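Soaking weights, and why I stopped using cups

I make soy milk twice a week and a block of tofu when there is enough milk left over to justify getting the press out. For the first few years I measured the dry beans with a cup. The results varied more than I liked. Some batches set firm and some came out closer to custard, and I blamed the coagulant, the water and the stove in that order before I got to the beans.

A cup of soybeans is a poor unit. The beans are nearly round and they pack differently depending on how they go in. A scoop dragged through the bin comes up heaped, and leveling it with a finger knocks out a different number each time. Shaking the cup settles the contents and makes space for more. Bean size matters too. The small ones I get from Calimlim fill the gaps better than the large ones I used before, so the same cup holds a different weight when I change bags.

In January I moved everything to weight. The procedure is short.

Put the empty bowl on the scale and zero it. Do this with the bowl you intend to use. Mine have similar diameters and quite different weights, and I have twice zeroed with one and poured into the other.

Add beans from the storage container until the reading is close, then finish by hand. The display on a cheap kitchen scale lags behind the load. If you pour continuously to the target number you will overshoot, so stop early, let it settle, and add the remainder in pinches.

Write the weight down before lifting the bowl. My scale shuts itself off after a short idle period and loses the zero when it does. Anything already in the bowl then has to come out again. 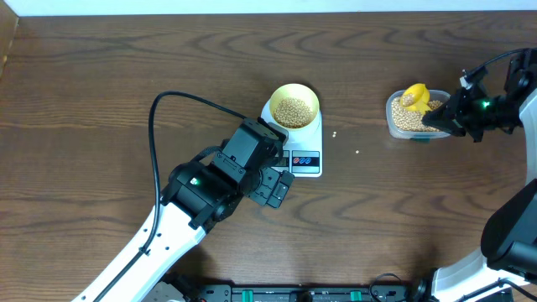

The other half of the job is the ratio. I use dry weight as the reference for everything that follows, and I don't weigh the beans again after soaking. Soaked weight depends on time and temperature and on how well the beans were drained, so it brings back the variation I was trying to remove. For milk I use 7 parts water to 1 part dry beans, counting all the water that goes into the blender and none of the soaking water. For tofu I go down to 6. The difference is noticeable in the press.

Scale placement makes more difference than I expected. It should sit on a hard, flat surface with all its feet in contact. On a folded towel the reading drifts. It should also be clear of anything that can lean on the platform, including the side of the storage container. A wide bowl can hide the display on some models, and then people tilt their heads and press on the table while reading it. A bowl with a narrower base fixes that.

I keep the beans in a rectangular plastic container with clear sides. Jomar Cabrera, who got me started on tofu, keeps his in glass jars and considers mine ugly. The jars look better. The rectangle has a wider opening, which suits a hand or a scoop, and I can check the level without taking it off the shelf. Strays roll. I check the table when the weighing is finished and put them back in the container, not in the bowl, so the written figure stays correct.

Sorting happens before weighing. I spread the beans on a tray, take out splits, stones and anything dark or shriveled, and weigh what is left. I did it in the other order for a long time, which meant the weight in my notebook was for beans I had partly thrown away. The loss is small with a clean bag and not small with a bad one.

Parisa Kazemi asked in the comments on the last post whether a scale with finer resolution would help. For beans, no. One gram is sufficient at the quantities I use, and the bean-to-bean variation in moisture is larger than anything a second decimal would show. For coagulant, yes. I have a separate small scale for that, and the kitchen one isn't reliable for a few grams of powder.

Since changing over, the batches have been more consistent. The remaining spread comes from the heating step, where I still judge too much by eye. I have started logging temperatures and the hold time on the tofu batches and will post the table when I have enough rows to be worth reading. The pressing time is fixed at 45 minutes for now.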